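Backing up wedding photos while travelling between two venues

Posted in Weddings and Events

Vittoria Galli

I've got a two-day wedding booked and I'd like some advice on handling the files. The ceremony and the family dinner are on the first day in Devness, then everyone moves to a house near Prondow for the party the day after. It's a drive of 328 miles and I'll be doing it early in the morning with my second shooter.

Until now all my weddings have been within an hour of home. I shoot to two cards at once, drive back, copy everything to the desktop and then to an external drive before I go to bed. That has always been enough. This time I'll be in a guest house for two nights with a laptop that has very little free space.

My last full-day job came to 1,418 frames after I had thrown out the obvious misses, and I expect each of these days to be similar. The second shooter uses a different make of camera with only one card slot, which worries me more than my own files do.

What I'd like to know is whether I should copy everything on the first night or just bring enough cards and leave them alone until I get home. I've also been told to upload the lot to Postico overnight, but the guest house says its wifi is "fine for email". Has anyone done a job like this?

Also, the couple want a handful of pictures from the ceremony by the following morning so they can show them at the party. I said yes before I'd thought it through.

hillside_tog

I do a few of these a year. Bring enough cards for both days and copy them as well. The two things do different jobs. The cards are your originals and you don't format any of them until the finished gallery has been delivered. The copies are there in case a card goes missing or won't read.

My routine on the first night is to copy each card to a small external drive, then copy that drive to a second one. The laptop only sits in the middle, so it doesn't matter that it's nearly full. Open a few files from the beginning, middle and end of each folder before you call it done. A file count that matches the card is a good sign but it won't tell you that the pictures open.

Name the folders before you start. I use the day, then the photographer's initials, then the card number. At midnight after a long wedding you won't remember which card was which, and with two photographers it's very easy to copy one twice and miss another.

For the drive, one set travels in your bag and the other goes with your second shooter, in a different car if you have two. If there's only one car, keep one set on you when you stop for petrol or food. Don't leave both in the boot.

On the single-slot camera, ask your second shooter to use several smaller cards and change them at set points, for example after the ceremony and again after the group pictures. It means a bit more fiddling during the day but a bad card would only cost you part of it. I'd also take the full cards off them as you go and put them in your own wallet, face down, so you know they've been used.

Set both cameras to the same time before you leave home. You'll be glad of it when you come to sort the pictures. 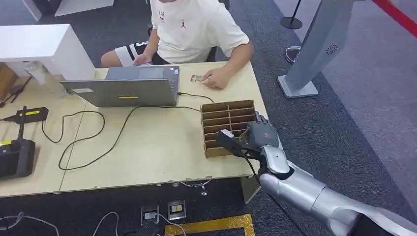 Devness, December

I'm adding to my answer after a two-day job of my own, as a couple of people wrote to ask how long the copying takes. It took me most of the evening, with my cards and the second shooter's going one after another. A faster card reader would have helped more than anything else. I now carry a spare one, and a spare cable for each drive.

I didn't bother with the wifi at all. For a few small pictures it's worth a try, but I wouldn't count on it for raw files from anywhere you haven't stayed before.

For the preview pictures, mark them on the back of the camera during dinner while people are eating. I chose 19 that way and only had those to edit before bed. Keep the edits simple – exposure, straighten, a small crop – and tell the couple they are previews. Send them at a reduced size, and put them on a memory stick as well in case the party venue has no signal.

Chala

just buy bigger cards. i've never had one fail and i've been doing this 6 years. all this copying at night is why people turn up tired for day two. get some sleep

marlpit

I agree with the sleep part of the last answer but not with the rest. I had a card go on me at a christening. I got most of the files back with recovery software, and the ones I lost were from the church.

If you really can't face doing it all, copy the second shooter's cards first, as those files exist in one place only. Yours are already on two cards, so split those up and store them apart and you can leave the copying until you're home. Plug everything in to charge before you sit down, including the camera batteries. I forgot once and had to start the next morning on a half-full one.

Check your contract too. Mine says previews are sent within a week and at my choice. If you've promised next morning, put in writing how many they'll get so that they aren't expecting a full set. And check whether your insurance covers equipment left in a car overnight, as mine doesn't.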